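Bogdan Costache
@bcostache

1/ Notes on relabelling the stores at Nalascombe, for the two people who asked. The old system was handwritten masking tape. We had 233 bins and most of the tape had gone brown.

2/ Adhesive first. Paper labels with a general-purpose acrylic lift at the corners on polypropylene. The surface energy is too low for the glue to spread. Wiping with isopropyl helps a bit. A high-tack rubber-based adhesive helps a lot more.

3/ The catch with rubber-based is ageing. It softens in heat and goes brittle in sunlight. Our bins sit in a north-facing room, so I accepted that. On a south-facing wall I'd pay for the modified acrylic.

4/ Print method. Direct thermal is cheap and fades. I had a strip by the window from November that was unreadable by spring. Thermal transfer with a wax-resin ribbon costs more per metre and survives a damp cloth.

5/ Resolution: 300 dpi. The coarser printer was fine for words but filled in the counters of small letters, so "8" and "B" became the same thing at arm's length. Part codes are mostly eights and Bs.
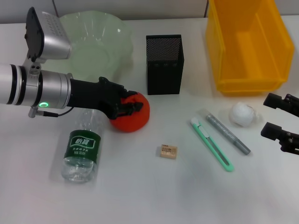
6/ Type size. Cap height matters more than point size, and two fonts at the same point size can differ quite a lot. We settled on 16 point in a plain sans with a slashed zero. Legible from the aisle without stooping.

7/ Code format. Room, rack, shelf, bin, with hyphens. No item names in the code. The previous owner of the spreadsheet put the contents in the code, and every time something moved the code was wrong.

8/ Item names go on a second line in smaller type, on a separate label. It can be peeled off and replaced without touching the location label. Two labels per bin is more work on day one and less after that.

9/ Stock: Drerkance matt white for locations, Ovik removable for contents. Gloss looks smarter but throws glare under strip lights. Coman do a matt as well, slightly thinner, and it creased in the applicator.

10/ Position: top left of the bin front, 5 mm in from both edges. I cut a card jig for it. By eye they wander, and a wandering row is slower to scan.

11/ Removing the old tape took longer than everything else together. Warm air, plastic scraper, citrus remover, then isopropyl to get the citrus residue off. Skip the last step and the new label slides.

12/ Still to do: the lids. They get swapped between bins, so I'm leaning towards no lid labels at all. Open to arguments.

Monday, July 26, 2021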